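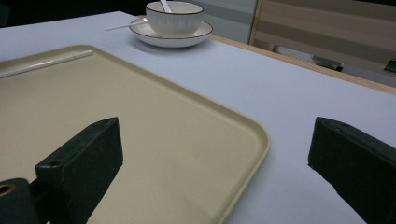
Serving trays with a lip or without?

rekositz_24
Posted 9 January 2025
I'm replacing the trays in our break room. The one I have now is beige plastic with a low raised lip and rounded corners. It carries fine but it takes up half the table once you put it down, and small stuff like straws gets left on it. Do people leave the tray out or put it away after the bowls are on the table?

tablesidejo
Put it away. A tray is for carrying. We have 20 at work and they go back on the shelf as soon as the food is down.

Costerell Kitchen
Disagree. I leave mine out and use it to clear. Dirty bowls and saucers go straight on and it's one trip to the sink. If the size bothers you, get a smaller tray – you don't need a big one for two people.

rekositz_24
It's usually more than two. I was also wondering about the flat ones with no lip. Grarer has one for $24.

dunmorepat
I had a flat one and gave it away. A bowl on a saucer slides when you turn a corner. Keep the lip, even a low one.

tablesidejo
A damp cloth under the saucer fixes that.

dunmorepat
Sure, but then you have a wet cloth to deal with every time. I'd take the lip.

guler_fan
What about marks? My light tray from Güler picked up tea stains and I never got them all out. Baking soda paste took off most of it. The darker one I bought in February still looks OK.

Costerell Kitchen
Matte ones stain worse in my experience. Leave the paste on for 20 minutes and use a soft brush, no scouring pads.

rekositz_24
Thanks. I'll keep a lip and go one size down. Still not sure about leaving it out – the table is small and people like to put their elbows somewhere.

tablesidejo
So put it away.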